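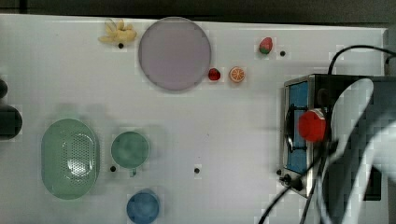 My hip dials were set right and the skirt still hung longer in back, wrote one owner of the Mutiso form, and asked whether the stand was at fault. In most cases of that kind the stand is sound and the form was set in the wrong order. Section 5 gives the order for skirts. It replaces the skirt page in the Futivdale leaflet packed with older forms.

5. Setting the form for skirts and hems

5.1 Before you start

You need the Mutiso adjustable form, its stand, the dial key, a soft tape measure, narrow cotton tape for the waist, pins with glass heads, and the Ukeo hem marker if you bought one. An ordinary yardstick on a base can take the place of the hem marker.

Measure the wearer over the underwear and shoes that will be worn with the skirt. Write down the waist, the high hip, the full hip, the distance from waist to full hip at the side, and the distance from waist to floor at front, side and back. The three floor measurements are often different. Do not average them.

CAUTION: Do not turn any dial with a garment on the form. Fabric caught in the panel gaps can tear, and the gear behind the panel can strip.

5.2 Setting the height

1. Place the stand on a hard floor. Carpet lets the feet sink unevenly.
2. Loosen the collar below the hip ring by half a turn.
3. Hold the form by the hip ring and raise or lower it until the waist groove is level with the waist-to-floor measurement taken at the side.
4. Tighten the collar by hand. Do not use pliers.
5. Press down lightly on the shoulders. If the form drops, repeat steps 2 to 4.

Note: The scale on the pole shows the height of the hip ring, and the waist groove sits above it. Use the tape measure for this setting.

5.3 Setting the hips and waist

Always set the hips first. The waist panels ride on the hip panels and will move when the hips are changed.

1. Insert the dial key in the front hip dial and turn it clockwise until the dial clicks once.
2. Go to the back hip dial and do the same, then the left and the right.
3. Continue around the form, one click at a time, until the tape reads the full hip measurement.
4. Check that the gaps between the panels look even. If one gap is wider, turn that dial back one click and turn the opposite dial forward one click.
5. Set the waist in the same way.
6. Measure the full hip again and correct it if needed.

The largest hip setting on the standard form is 104 cm. A red line shows in the panel gap when the limit is reached. Stop there. For a fuller hip, leave the dials at or below the limit and build up the shape with the Ustari pad set, described in 5.4.

CAUTION: Turning past the red line releases the panel from its track. A released panel has to be refitted at a service point and the repair is not covered.

5.4 Padding

1. Pin the stretch cover to the waist groove and roll it up above the hips.
2. Place the side pads with the thin edge toward the waist.
3. Add the seat pad if the back floor measurement is longer than the front.
4. Roll the cover down and smooth it from the center outward.
5. Measure the high hip and full hip over the cover.

Pads may be stacked two deep. Put the larger pad on the outside so that its edge covers the edge of the smaller one.

5.5 Marking a hem

1. Tie the cotton tape around the waist groove. It should lie level at the front and may dip slightly at the back if the wearer's waist does.
2. Put the skirt on the form, close it, and match the side seams to the side lines on the cover.
3. Let a circle or bias-cut skirt hang overnight before marking. Straight skirts can be marked at once.
4. Set the hem marker to the finished length and place it at the center front.
5. Pin, move the marker a hand's width to the side, and pin again. Move the marker and leave the form where it is.
6. When you reach the starting point, the first and last pins should be level. If they are not, check the collar and start over.

Border prints: mark from the printed edge up, and take any correction at the waist seam.

5.6 Care of the dials

The dials are rated for around 4,000 clicks each. Brush lint out of the panel gaps after working with velvet, fleece or brushed cotton. Do not oil the gears. For storage, turn all dials back to the smallest setting, hips last, and lower the pole fully.

For bodices and sleeves, see Section 6.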